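Search the archive
Enter keyword or sender
Go

List: Livenstead Shared Kitchen > Food storage > Containers and lids

Subject: Re: Round tubs, do we keep them?
From: Nerys Skyrme

Hi all,

Replying to Parry's message from last night. I've left it in full for those who get the digest.

> I went through the two bottom cupboards after the soup morning and I think it's
> time we got rid of the round containers. They take up more room than the square
> ones, they don't sit against each other in the fridge, and half of them have lids
> from a different set. I'd like to move to one kind of container only, the square
> Sevgate ones, and put the round ones out on the giveaway shelf.
>
> Same goes for the odd trays. There are green ones, grey ones and a couple of
> baking trays with no oven to fit them. If no one objects I'll clear the lot
> in September.
>
> Parry

I agree with most of this. The cupboards are a mess, and the lids without bottoms should go. I did a sort of my own on the left-hand side a while ago and filled a bag with them. But I'd like to keep the better round ones, for these reasons.

First, they're easier to get soup out of. A ladle or a spoon goes around a curved wall and picks up everything. With the square ones there's always some left in the corners, and whoever is washing up has to go in with a brush.

Second, the clear sides. You can see what's in them without lifting the lid. The square ones we have now are the cloudy white type and every one of them needs a label. People forget the label, and then on clean-out morning we open 20 tubs to find out which is rice.

Third, cost. I had a look at what it would take to replace everything with new square ones in the 400 mL and the larger size, and with delivery to Grostden it came to more than we spent on containers all last year. We've got $2,988 in the kitchen account and the fridge seal has to come out of that before anything else does.

On the trays, I'd keep the shallow green ones. They aren't much good for cooking but they're handy on the bench. Put a tray down, stand the tubs on it while you fill them, and the drips stay in the tray instead of running under the toaster. The raised edge is low enough that you can still slide a tub over it. They wash up in a minute and dry standing in the rack. The baking trays can go, I've got no argument there.

What I'd suggest is this. Any round tub with a lid that closes properly stays. Anything cracked, stained right through or missing its lid goes out. Lids get stored on the tubs, closed, even if that takes up more of the shelf. We tried keeping lids separately in the drawer and that's how we got to where we are.
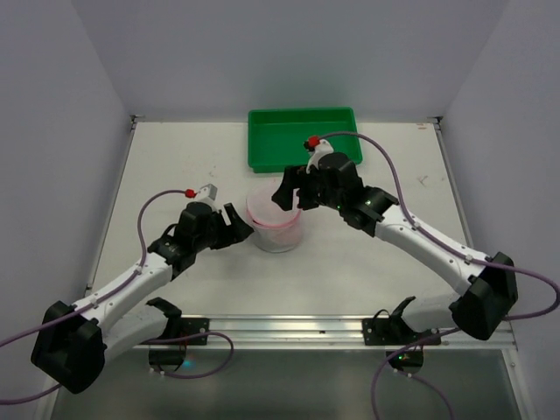 The ones with the pink lids are the ones I'd most like to hang on to. The colour makes it easy to match a lid to its tub, and you can spot them at the back of a full fridge. If we settle on pink for meals that are ready to go out, and leave the white lids for ingredients, that would save a fair bit of rummaging. We'd still want a date on them. Masking tape is fine for that, the printed labels leave a gummy patch that doesn't come off in the dishwasher.

For the fridge, 9 across the middle shelf would be plenty for a normal week. The spares can live in the tall cupboard beside the mop bucket, once someone has moved the tablecloths. I can do that if I get the key back.

Parry, could you hold off on the giveaway shelf until people have had a chance to reply? I'm happy to come in one evening after 6 and go through the cupboards with you. It's also possible some of those tubs belong to people on this list, so if you've lent one to the kitchen and want it home again, please say so and tell us what colour the lid is.

Thanks,
Nerys

Previous in thread | Next in thread

Messages are copyright of their senders. Contact the list owner | Back to top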